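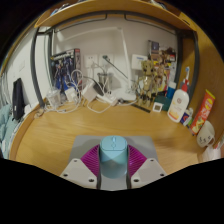
Shoaib wrote in to ask why I don't just tidy the desk once and record everything in one go, and whether all this fuss over mess isn't slowing me down.

Posted in October by the Fullcombe desk
Print this post | E-mail this post

Fair question! I used to do exactly what Shoaib Satti suggests. My first batch of grabs was all done on a cleared surface with the lamp in one spot, and the policy I trained on it (I call it Prosden, don't ask) was a champ for an evening. Then I put my things back and it went for the wrong stuff over and over. So now I leave the cables, the toys, the mug, the snack can, the whole lot, and I record with everything where it lives.

The mouse is my favorite thing to practice on these days. It's a light blue one, smooth and rounded all over, and the fingers have to come in from both sides and close on it without squirting it across the wood. I got that wrong plenty. If you squeeze too early you tip it, and if you squeeze too late your wrist has already started going up, and the recording shows a hand leaving with nothing in it. I keep some of those, by the way. I put them in a folder called Dedau and they don't go into training, but I look at them when I want to know why the model is doing something silly.

My routine goes like this. I do 20 grabs, set the gripper down, shake out my hand, and then move two things on the desk before I start again. Anything more than two and I can't remember what I changed, and my notes turn to mush. After 30 minutes I stop no matter what, because I get sloppy and start doing the same lazy swoop every time (the model learns the lazy swoop, believe me).

The count as of tonight is 1741 keepers! I was hoping for more by now, but I threw out a whole evening where I'd been starting each take with the fingers already half closed. That one hurt.

Shoaib also asked about speed. I go slower than I would with my bare hand, but not super slow. When I crept along, the trained version crept too, and it would hang over the mouse like it was thinking about lunch. A steady pace with one clean close works best for me so far.

Next up is the ruler, which lies flat and is going to be a pain. I'm thinking of sliding it to the edge of the desk first and pinching it from there, but if any of you have a better trick, leave it in the comments and I'll try it this week.

Last updated: October, 9 p.m.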